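Home | Forums | Laundry and Clothes Care | New posts | Search

Black tops going green at the shoulders
3 min read

Feyisa
12/03/2025
Has anyone found a way to stop black cotton fading? I wash at 30, inside out, and after a few months the shoulders look washed out while the rest is fine. I've got six black tops and don't want to replace them all.

Graham Bunting
Sunlight. Do you dry them by a window or outside? Black dye goes green or brown depending on how it was made. Dry them in the shade and you'll see a difference.

Cliscombe
I don't agree that it's mostly sun. Mine never go outside and they still fade. I blame too much powder and an overfilled drum. I cut the dose by half and it helped.

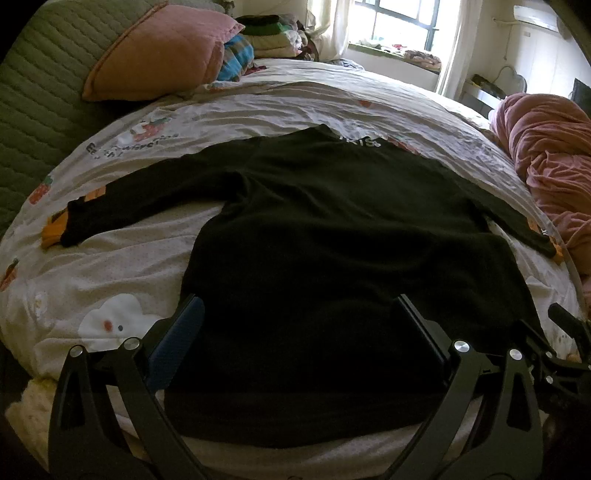
The other thing I'd say is dry sweatshirts flat. On a hanger the shoulders stretch and get all the light, so they wear out first. Takes longer, but I've had one for nine years.

Alby Mahuika
Flat drying is fine if you have the room. We're in a small flat with two kids, so it's the airer or nothing. I re-dye mine once a year with machine dye. It doesn't take on polyester stitching, so expect the seams to stay as they were.

Graham Bunting
And any coloured trim will go dark as well. I wouldn't dye anything with contrast cuffs.

Cliscombe
Agreed on that one. Still think it's the powder, though.

Feyisa
Thanks all. They do dry on a rail in front of the window, so I'll move that first and use less powder. Will leave dyeing for the plain ones.

Views: 179

Contact us | © Sendon Forums | Back to top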